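Planning and paying for a robot station: frequently asked questions

Who is this page for?
Anyone at the Henton or Sirnberg sites who wants to request a robot arm, a gripper or a full station in the next budget round. It covers what to ask for, what it costs and how long it takes. Questions about using equipment that is already installed belong with your site lead.

When are requests due?
The last working day of February. Requests that arrive later are held for the next round unless they replace something that has failed.

Should I ask for one arm or two?
Ask for one unless your task needs a handover, or needs a part held by one arm while the other works on it. A second arm more than doubles the planning work. You need a bigger table, a second controller, a second set of fingers and extra time to calibrate the arms to each other. If you think you may want the second arm later, say so in the request and we will size the table and the power for two from the start.

What if I am not sure my task needs two?
Book a trial on the shared station at Henton before you write the request. Two half days is usually enough. Bring your own parts if you can. If not, we keep simple blocks and cubes that do fine for checking reach and clearance between the grippers. 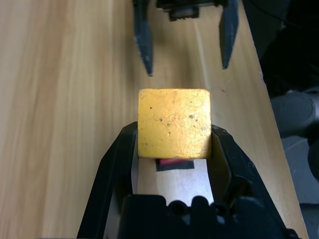 Automation Planning Group, Henton site

With two grippers working over the same piece of table, the room between the fingers becomes the thing to plan for. A cube gripped from both sides leaves only some of its faces free for another gripper to approach. Measure your smallest and largest parts, and note which surfaces can be touched and which can't. Put those measurements in the request. We send back more forms for missing part sizes than for any other reason.

What does a set of fingers cost?
Budget $325 per set for printed plastic fingers cut to your part, design time included. Machined fingers are quoted separately. Fingers wear, and they count as a consumable, so put them under supplies and not under equipment. Most stations go through two sets in a year.

Do I need a wrist camera?
If the parts are not always in the same position, yes. A camera kit with bracket and cable is $665 per arm. Check that the cable can follow the full turn of the wrist - we have had cables pulled out in the first week on two stations. A fixed overhead camera can be enough for parts that arrive in a tray.

What about the table?
A wooden top is acceptable for trials and light work. For permanent stations we ask for a bolted frame. Leave at least 25 inches of clear floor on the side where the controller goes, so that the door can be opened fully.

Which supplier do we use?
Arms and controllers are bought through Benítez under the current agreement. You don't need to collect quotes for those. Fixtures and frames can come from Clultholm or from a local shop. Anything outside the agreement needs two written quotes attached to the form.

How long does delivery take?
Allow 40 working days from a signed order for an arm and controller. Fingers and camera kits are usually here before that. Installation takes another week, and the safety check has to be passed before anyone runs the station.

Can I buy used equipment?
Yes, if the controller is a version we still support. Send us the model and serial number before you agree to anything. We turned down two used arms last year because spare parts could no longer be ordered.

What do people leave out of their budgets?
Training time, mostly. Also air lines, network drops, guarding and the hours someone will spend setting up the task. The request form has a line for each of these. A zero is fine if you mean it, but please don't leave the line blank.

Who do I contact?
Finn Vogler handles requests and trial bookings for both sites. Put the site name and the task in the subject line.

Prices on this page were last checked in August 2023.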